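Fustow open village day, June

Fustow lies in a shallow valley 3 miles inland, on the old road between Ninard and the coast. We went over for the open village day, when the church, the mill house and several private gardens let people in from 10 in the morning. Parking was in the field behind the school and cost nothing.

The village is small. The last count gave it 314 residents, most of them on Mill Street and the lane that climbs toward Kruger Farm. There is one shop, which also takes parcels, and a pub that was closed for a new roof.

We started at the church. The tower is square and built of brown fieldstone, with brick at the corners where it was repaired after a storm. Visitors could climb it in small groups. It is 88 steps to the top, the last dozen of them very narrow, and from the roof you look straight down the valley to the Ninard water tower. The nave is plain. The pews came from a chapel that was pulled down, and they don't quite fit the floor, so there are wedges under the ends.

The mill house is at the bottom of Mill Street. The wheel is gone but the pit is still there, fenced off and full of ferns. Inside, the ground floor had old maps of the parish on the walls. One of them marks a second mill upstream at a place called Nirnano, now just a bend in the creek with a footbridge.

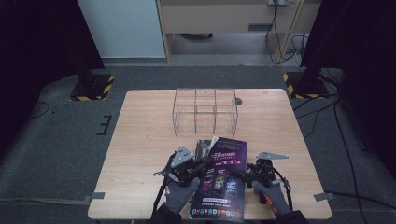 One visitor at the maps remarked that the second mill never ground corn at all and was used for fulling cloth, and that the stones people point out by the footbridge came from a sheep pen. The printed guide says corn mill. We walked up to Nirnano afterward and found a low line of stones in the nettles, which could have been either.

The path to the footbridge takes twenty minutes from the mill house and is muddy at the second gate. It comes back along the edge of Kruger Farm, where the farmyard was open too. The big barn has its original roof timbers, and the date over the door is too worn to read.

Of the gardens we saw 3, all on the lane. The best was the one at the top, with a long bed of irises and a view over the church.

Tea was served in the school until 4:30. The guide costs two dollars and has a decent walking map on the back page.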